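Clearing a force stop at the washer door

The Camar arm controller stops both arms when a fingertip pushes against something harder than the set limit. In the laundry task this nearly always happens at the door opening, when a finger catches the rubber gasket or the white trim on the way in. The status line reads CONTACT HOLD and the arms stay stiff.

Do not press Resume yet. Resume finishes the old move, and that is how we tore a gasket in March.

1. Press the stop button and wait for the arm lights to settle.
2. Switch the stuck arm to hand guide. Hold it by the wrist housing, never by the fingers.
3. Draw it straight back out of the opening, then lower it to the floor side of the basket.
4. Free any cloth from the fingers by hand and put it back in the basket.

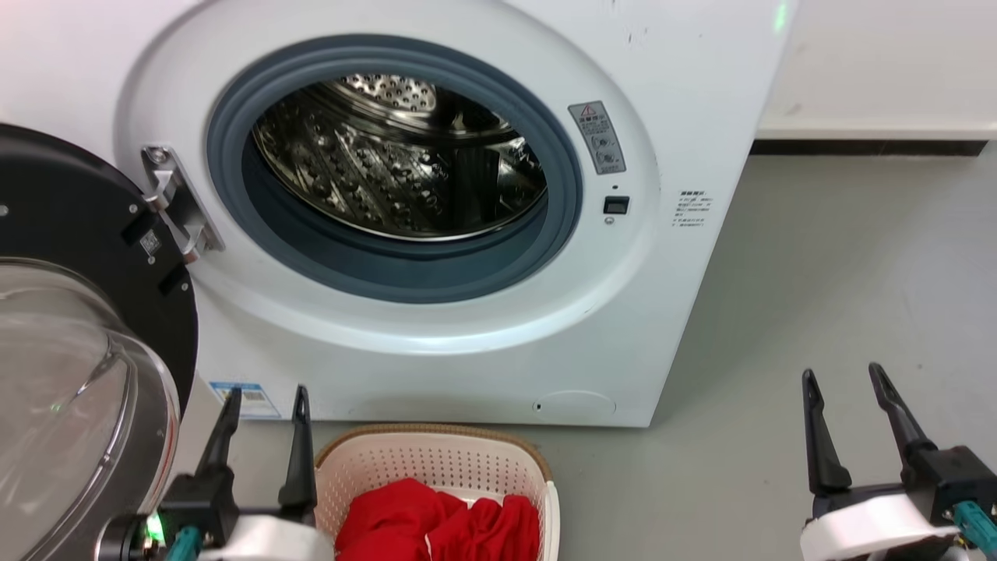 Start position for the retry: door swung open, drum empty, basket in front of the machine.

Run a fingertip around the gasket fold and feel for nicks. Check the latch slot beside the opening too. If a finger is bent or loose, change the pair before going on.

Next, open the Rostum panel and run Find Door again. The old door position is no good once the machine has been bumped. Set speed to 2 for the first load and force limit to 3, then go back to 4 when it has put one item in cleanly.

If it stops again in the same spot, leave it off and tell Dorothy Crabtree.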